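2019/02/26
記入:Aarne Ruotsalainen(Skovirska 共同工房)

ペンをペン立てに入れるタスクの続き。Vilhoがシミュレータの設定をFangのブランチに上げてくれたので、実機を組む前にこちらで一通り回した。機体の土台はまだ合板の切り出し待ち。

先に書いておくと、シミュレータの成功率はあまり信用していない。今回は175回中34回成功。低いから疑っているわけではなく、7月に別のグリッパで良い数字が出たときも、作業台に載せたら全然だめだった。

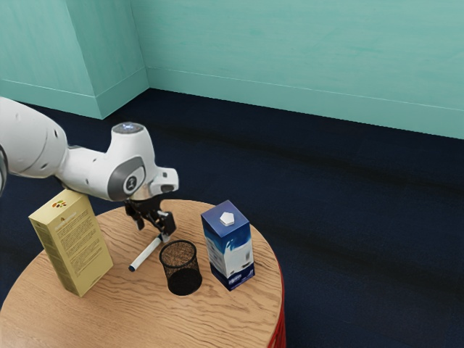

マーカー上の指先。ペン立ては空。

失敗のログを読むと、指を閉じる高さがばらついている。Vilhoは摩擦係数だと言うが、自分は座標のオフセットを疑っている。摩擦をいじれば数字は上がるだろう。ただ、それで上がった数字が何を意味するのか誰か説明してほしい。前回もそれで二晩つぶした。

もう一つ気になるのは黄色い箱。腕の上側のリンクとの隙間がほとんどない。Skemesskaの衝突判定は警告を出していないが、しきい値が初期値のままなので何の保証にもならない。実機なら箱を倒していてもおかしくない。牛乳パックもペン立てに近すぎると思う。横から寄せる動作は使えない。
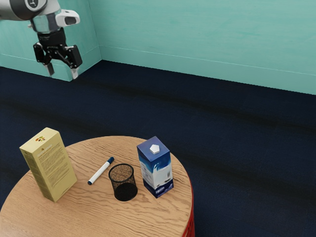 待機姿勢は高めに取る案に一票。机から離れていれば、少なくとも動き出しで箱に触る心配は減る。その分サイクルは延びるが、うちの工房で急ぐ理由はない。Vilhoは延びるのを嫌がっている。

乱数シードは776で固定した。変える人はここに書くこと。前回は黙って変えた人がいて、比較が全部無駄になった。

次にやること
・オフセットを6 mm下げて同じ条件で再実行
・衝突判定のしきい値を確認(Vilho)
・箱の位置を奥にずらした配置も作る
・Billilonの学習済みモデルは後回し。デモ動画しか見ていないので期待しない

摩擦係数はオフセットの結果が出るまで触らない。触った場合は元の値も残しておいてください。

最近のノート
・グリッパの指先を削り直した件
・電源ユニットの騒音
・Skemesska 導入メモ(途中)
・合板の注文と寸法の訂正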